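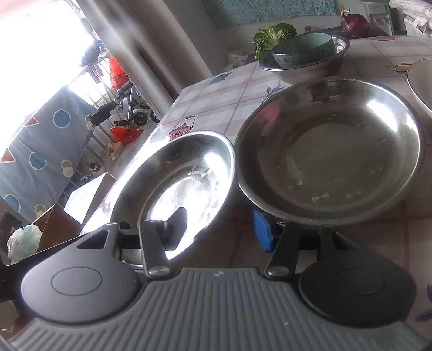

Lacroix said to ask for the lease price first. The Skerner quote came to 2,000 a unit, and she wanted 2 of them before September.

She put the bowls back and wrote the figure under the spare fingertips, which were 46 a set. 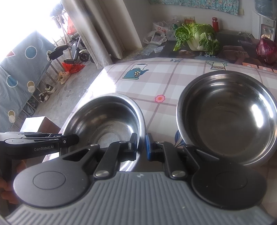
*Two grippers, one small bowl*

Birnora was cheaper – 622, no service plan. She crossed it out, then wrote it in again with a question mark.
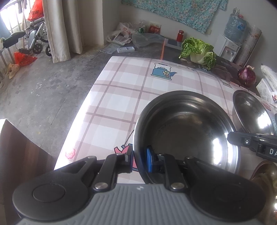

*The big basin*

The cheque book stayed in the drawer. She rang Ovthorpe and asked what they'd take for a used pair.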